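Peacekeeping contingents: who commands troops after a mandate lapses?

Posted in International Affairs and Security, 2025-11-29

Liam Whiteley
I am preparing a briefing on the observer force in the Kalik border zone. Its mandate ends in February, and 66 soldiers from the Hollis contingent are expected to stay on. Under whose authority would they serve once the mandate has expired? 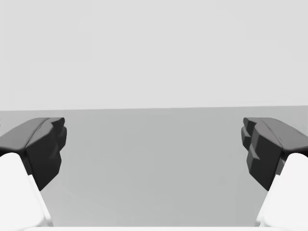
Glenys Whiteley
Authority returns to the contributing government on the day the mandate ends. The force commander retains no power to issue orders after that date unless a written extension is in place. The usual withdrawal period is 60 days, and the host government must consent to any stay beyond it - this consent should be cited in your briefing. Please also consult articles 3 and 4 of the Masitz agreement, which deal with the carrying of weapons and the use of roads during withdrawal.
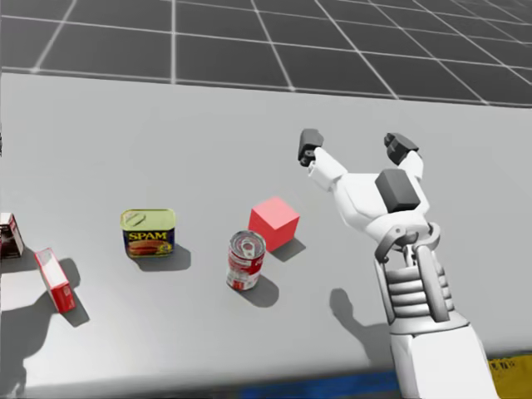 Robot arm above a table with cans and boxes

Rolell
I believe they simply remain under the same commander until they leave. That was the practice at the northern crossing.

Glenys Whiteley
The northern crossing had a signed extension. The Kalik force does not have one at present, and the two cases should be treated separately.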